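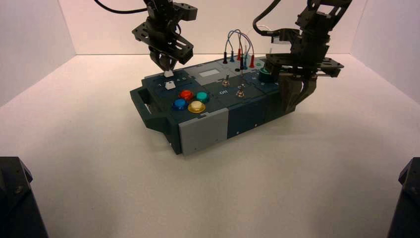
Diapositiva 1. La caja de mandos: pulsadores, palancas y conectores tipo banana.

Notas para la charla "Paneles que se entienden con los dedos"
Encuentro de otoño de Nornby, octubre

(Dejar la diapositiva puesta mientras la gente se sienta. No empezar hasta que cierren la puerta, que la última vez me comí los primeros minutos con el ruido del pasillo.)

Buenas tardes a todos y gracias por quedaros a la sesión de después de comer, que tiene mérito. Yo vengo a hablar de botones. De botones, de palancas, de perillas y de las letritas blancas que les ponemos al lado, que es a lo que me dedico desde hace ya unos cuantos años y de lo que puedo hablar hasta que me echéis de la sala (lo habéis hecho otras veces, sin rencor).

Empiezo con una pregunta para levantar manos. ¿Quién ha apretado esta semana un botón que no era? En el ascensor, en el microondas, en la lavadora de casa de sus padres. Esperar. Siempre levanta la mano casi toda la sala. Vale, ahora: ¿quién ha pensado que la culpa era suya? Vuelven a levantarla casi todos. Pues de eso va la charla, de quitaros esa culpa y pasármela a mí y a los que hacemos paneles.

Primera parte: el color

Señalar los cuatro pulsadores redondos. Son del tipo de las máquinas recreativas, gordos, brillantes, con su anillo alrededor, y a mí me encantan porque piden que les des con la palma. Rojo, verde azulado, azul y amarillo pálido. Fijaos en que están puestos más o menos en rombo. El rombo lo lleváis en los pulgares si habéis tenido un mando de consola en las manos: arriba, abajo, izquierda, derecha, y no hay que mirar.

Contar lo del taller Xiao. Nos encargaron repasar 592 paneles de maquinaria pequeña, de los que están en un banco de trabajo, y nos pusimos a anotar cómo usaban el color. El rojo significaba parar, o significaba encendido, o significaba peligro, o era rojo porque quedaban rojos en la caja. En el mismo taller, ojo, ¡a veces en la misma mesa! Así que mi consejo es de lo más aburrido: decidid qué quiere decir el rojo en vuestra casa, escribidlo en un papel y pegadlo en la pared antes de comprar una sola pieza.

Con los amarillos muy claros tengo una manía particular. Me gustan, pero en cuanto hay una lámpara encima devuelven tanta luz que se vuelven blancos, y si el color era lo único que los distinguía, adiós. Probadlo en vuestra mesa con el flexo encendido. (Si alguien pregunta por daltonismo: sí, lo trato luego, en el turno de preguntas, llevo una lámina impresa.)

Segunda parte: los cables y las parejas

Pasar a los conectores de detrás. Negro, azul, rojo, y otra vez negro, azul, rojo. Me parece una solución bonita porque repetir la serie te dice sin palabras que hay dos grupos y que el orden dentro de cada grupo es el mismo. El peligro de repetir ya os lo imagináis: dos negros, dos azules, dos rojos, y tú con un cable en la mano a las ocho de la tarde. ¿El azul de cuál?

Hay varias maneras de arreglarlo y ninguna es cara. Dejar un hueco más ancho entre un grupo y otro. Poner una raya blanca en medio. Pintar el fondo de uno de los dos de otro tono. En Podetti lo hicieron con una cinta de carrocero el primer día, como apaño, y ahí sigue la cinta, sucísima, porque nadie ha querido quitarla. Yo a eso lo llamo un diseño validado.

Y un minuto para los cables sueltos, por favor. Los hilos finos en arco por encima del panel quedan muy vistosos y a mí me dan un poco de apuro: todo lo que hace arco se engancha. En mangas, en pulseras, en el cordón de las gafas. Si los podéis llevar por detrás, llevadlos por detrás.

(Agua. Mirar el reloj. Si voy por encima de 11 minutos, saltar la anécdota de la cafetera.)

Anécdota de la cafetera, versión corta: la del local de Gratwood tenía dos teclas iguales, una echaba café y la otra arrancaba la limpieza con vapor. Misma forma, mismo tacto, mismo gris. Le pegué a la de limpieza un botón de camisa con cola de contacto y se acabaron los sustos. El botón de camisa me costó cero euros y me ha dado más alegrías que muchos proyectos facturados.

Tercera parte: las palancas

Cambiar de diapositiva.

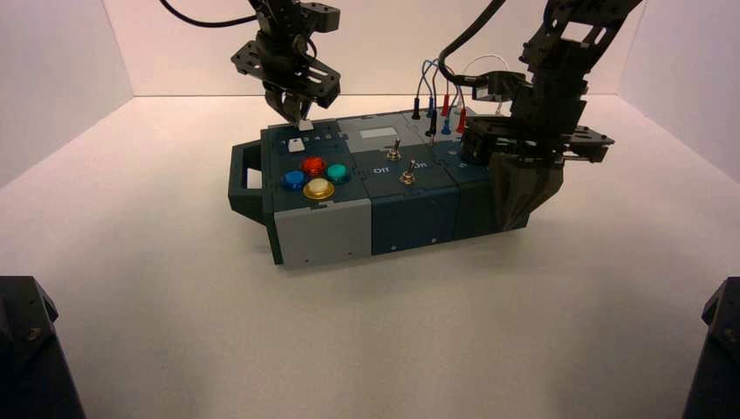
La palanca es mi mando favorito y el más maltratado por los rótulos. Tiene una ventaja enorme, que el estado se ve y se toca: pasas el dedo a oscuras y sabes cómo está, cosa que con un pulsador normal no pasa. Y a cambio te obliga a responder una pregunta, ¿hacia qué lado es encendido? En unos países hacia abajo, en otros hacia arriba, y en un panel tumbado sobre la mesa ya no hay ni arriba ni abajo, hay lejos y cerca, o izquierda y derecha. Mirad la palanca de delante: tiene el Off a la izquierda y el On a la derecha, y desde donde estamos sentados las dos palabras se leen de lado, así que medio público está ahora mismo torciendo el cuello. ¡Os veo! Eso es lo que hacemos todos delante de un texto girado, torcemos el cuello, y mientras tanto la mano ya ha ido.

Pausa para que se rían, si se ríen.

Lo que suelo recomendar es poner el letrero derecho para quien maneja el aparato, y para eso hay que saber dónde se coloca esa persona. Parece una bobada. Id a preguntar y veréis que el que diseña se imagina de pie delante, y el que lo usa está sentado en un taburete por un costado con la radio puesta. Yo antes de pedir la serigrafía me planto con una copia en papel a tamaño real, la dejo encima de la mesa y me voy a tomar algo. Cuando vuelvo, alguien la ha girado. Pues así se queda.

Otra cosa de las dos palancas: van cerca, una algo más atrás que la otra. Con palancas vecinas conviene meter la mano entera y comprobar que al mover una no arrastras la otra con el nudillo. Y con guantes, probad siempre con guantes, aunque os juren que allí no se usan.

Mencionar el asa, que está a la izquierda del todo. Me gusta mucho que un trasto con tanto mando encima tenga por dónde cogerlo. Cuando no hay asa, la gente agarra por lo que sobresale, y lo que sobresale son las palancas. He visto un interruptor arrancado de cuajo por eso mismo, en una mudanza de un piso a otro del mismo edificio.

Cuarta parte: el dinero (corta, que a estas horas cansa)

Siempre me preguntan cuánto cuesta rehacer un panel. Pongo el caso del último, el banco de pruebas de Gratwood: casi 1.470 euros entre piezas, chapa nueva y serigrafía. De eso, los letreros fueron lo más barato con diferencia y lo que más cambió el día a día. Si solo podéis tocar una cosa, tocad los letreros. Letra grande, blanca sobre oscuro o negra sobre claro, y lejos de donde se apoya la mano, porque un rótulo tapado por tus propios dedos es como si no estuviera.

También me preguntan si no sería mejor una pantalla táctil para todo. Para consultar datos, estupendo, una ventanita en medio del panel y listo. Para hacer cosas con prisa yo quiero algo que haga clic y que pueda encontrar sin mirar. Aquí suele haber debate, dejar que lo haya, pero no más de 2 intervenciones o no llegamos.

Ejercicio para terminar

Repartir las hojas en blanco y los rotuladores. Cada uno dibuja de memoria los mandos de su cocina: los de los fuegos, cuál va con cuál. Luego lo comparan en casa y me escriben. Del año pasado guardo una carpeta llena y hay algunos que son una maravilla, con fuegos que no existen y todo.

Recordar que las piezas sueltas de la mesa del fondo se pueden tocar y hay que devolverlas. El pulsador verde grande se atasca, avisar antes. Apagar el proyector y dejar la llave en recepción.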